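邻里通讯 十月号 · 家事角

盖子的事，拖了三期，这期一定写完

先道歉，上期说好要登的“厨房柜子大清理”没登成，稿子写到一半去搬东西了，回来就截稿了。这期补上，写得急，有错字大家多包含。

起因还是那个下层柜。凡是家里有塑料盒子的人应该都懂，盒子是盒子，盖子是盖子，两边从来不在一块儿。开柜门，盖子先滑出来一片，蹲下去捡，捡完塞回去，关门，下次再来一遍。我家这样过了好几年。搬到现在这个房子的时候，打包的人（就是我）图省事，把盖子全装进一个纸箱，盒子装另外两个，到了新家各放各的，从此再没见过面。

这回下了决心，全部倒出来。

地方很要紧。桌上铺不开，台面更不行，我是在地上弄的。木地板上先铺一块深灰色的大垫子，边上拿白色美纹胶带贴一下，不然一跪上去就跑。颜色深一点好，浅色盖子、透明盖子放上去一眼看得见。以前在浅色桌布上找过透明盖，找到眼花。

步骤其实没什么，按我的顺序讲：

先把所有盒子拿出来，口朝上，按形状分，圆的一堆，方的一堆，长的一堆。先不管大小。

再拿盖子，一个一个试。不要用眼睛估，一定要扣上去。我有两只圆盒，看着一样大，盖子互换就是差那么一点点，扣得上，一拎就开，汤洒过一次，包里的书全完了。

扣得上的，当场扣好放到一边，别再拆开。这一步很多人会手痒，想先套起来省地方，忍一忍，最后再套。

剩下来的就是两种：有盒没盖，有盖没盒。

有盒没盖的好办。装干货、装扎口的橡皮筋、放冰箱里当抽屉用，都可以。我现在冰箱门那一格，放姜蒜的就是一只没盖的方盒，拿取比原来还顺手。

有盖没盒的麻烦。我的标准是，放一个月，贴张纸条写上日期，一个月里盒子没出现就处理掉。纸条上我写的是1 May 2021 …… 不对，写成中文就是2021年5月1日，这是更早一次清理时留下来的纸条，这次翻出来还粘在盖子背面，胶都干了。说明我的一个月标准执行得不怎么样。这次重新来过。

说一下圆盖子。圆的比方的难配，方的好歹还有个长宽可以比，圆的就只有一圈边，边是凸起来的，中间凹下去，看着都像一家人。可以拿盒子倒扣在纸上，用铅笔描一圈，剪下来当样板，盖子往上一放就知道了。样板我留着，夹在柜门里面，以后买新的也带去比。

还有表面的划痕。用久了的塑料盖，里头那面多少有些磨花，是钢丝球擦的，也有叠在一起蹭的。只是花了一点，我照用，放水果放面包没有问题。要是摸着发粘、洗过还有味道、边上裂了口，就别舍不得。裂口里头藏东西，刷不干净的。洗的时候用软海绵，温水，边圈那条缝拿旧牙刷走一遍，走完倒过来晾。别马上叠，叠着晾里面会有一股闷味，这个我吃过亏。

带硅胶圈的另说。胶圈能拆的拆下来单独洗，拆之前记住哪面朝外（拍张照最省心），装反了盖不严。胶圈松了可以单买，楼下小五金店Prultotley就有零卖，按直径拿，比买整套合算得多。我上次去换了2条，店里的姑娘还教我先泡热水再套，确实好套。

收回柜子的时候有两派。一派是扣着盖子放，一拿就能用，缺点是占地方。另一派是盒子套盒子，盖子竖着插在架子上，省地方，可是要用时得找。我家柜子小，走第二派，盖子竖着插。架子没有专门买，用的是以前晾碟子的旧架，从Giltovura那边的旧货摊拿回来的，擦一擦能用。圆的插左边，方的插右边，最大的靠墙。家里其他人也能照着放，放错了也看得出来。

常用的三只不进柜子，直接扣好放台面上，剩饭来了就装。这点很重要，越顺手的东西越不容易乱。

再讲数量。原来有多少我没记，现在配成套的是26套，够用了，甚至多。以后的规矩：进一套，出一套。外卖盒不算套，用过就走，别留。外卖盒是乱的根源，这话我说过好几遍了，家里没有人听，包括我自已。

地上那块垫子收之前，记得先抖再卷。试盖子的时候总会掉点碎屑下来，盒底的米粒、纸箱里的纸末，看不大出来，卷进去下回铺开就一地。胶带慢慢揭，平着揭，别往上猛拉，木地板的漆面怕这个。要是粘了残胶，用一点食用油捂一会儿再擦，然后拿湿布过一遍。

上期有读者来信问，配不上对的盖子能不能另派用场。可以的，我自己的几个用法：

大的圆盖，翻过来垫花盆，接水正好，凸起来的那圈边能挡住。小阳台三盆薄荷都是这么放的。

中号的放灶台边，搁勺子和筷子，脏了一冲就行。

小的给孩子装颜料，或者吃瓜子时放壳。

平的那种可以夹在冷冻的饼皮中间，一层一个，不粘。

还有一位读者说她拿来当飞盘，跟孩子在院子里扔。我没试过，飞不飞得远不清楚，轻一点的大概会飘。欢迎试过的来信讲讲。

下期预告：抽屉里的电池、旧钥匙和不知道是谁家的充电线。想参加“旧物换一换”的，东西洗干净晾干，月底之前放到Arnia的门厅那张长桌上，贴好条子，写明是成套的还是单个的。盖子也收！单个的盖子请和单个的盒子放一起，说不定就凑上了。去年有人拿走一只没盖的玻璃碗，回家一试，跟自家一个多年的单身盖子严丝合缝，高兴得特意写了张卡片来。

来信照旧投门厅信箱，写上“家事角”就行。字写大点，谢谢。
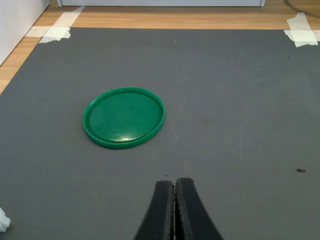
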